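I've been on a real kick lately with mending and looking after the clothes I already own, and this month it's all about T-shirts. Plain old cotton jersey! I wear it almost every day and until this fall I knew next to nothing about it.
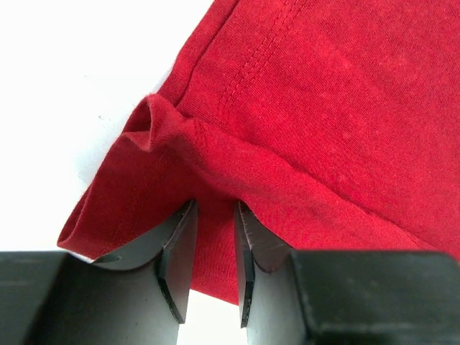
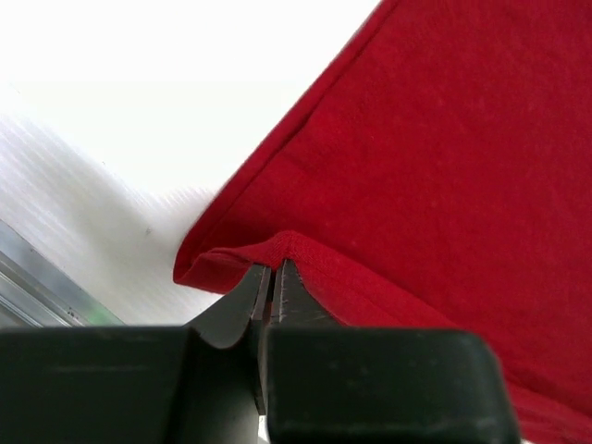 Red knit, my favorite color to sew on.
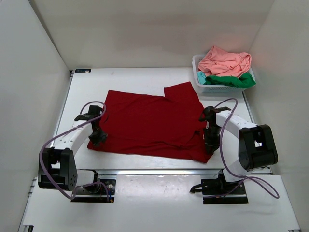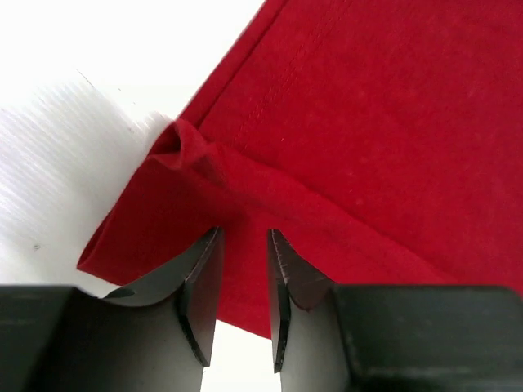 So, what changed? I finally bought ballpoint needles. A regular sharp needle can poke right through the loops in a knit and leave tiny holes that grow in the wash (I ruined two good shirts this way and blamed the thread). A ballpoint slides between the loops, and the difference on my first hem was huge.

Next came the thread. I picked up a 3000 yard cone of Hamance all-purpose in gray at a yard sale, and it blends into nearly everything, even dark colors. For hems I use a narrow zigzag on my old Flirent machine, which has no fancy stretch stitches at all. It doesn't matter! The zigzag gives when you pull the shirt over your head and the stitches don't pop.

Small holes I do by hand, usually on a Monday night with the radio on. Iron a scrap of light knit interfacing to the inside, then catch the loops around the hole with tiny stitches and pull just until they meet. My first one took me 58 minutes and looked like a spider. I still wear that shirt.

Next up is a neckband that has gone all wavy. I've got ribbing cut and pinned, and I'm itching to get started.

Recent posts
Darning wool socks without a mushroom
Ajayi buttons: my whole jar, sorted
What I keep in my scrap bin
Hemming jeans on a small machine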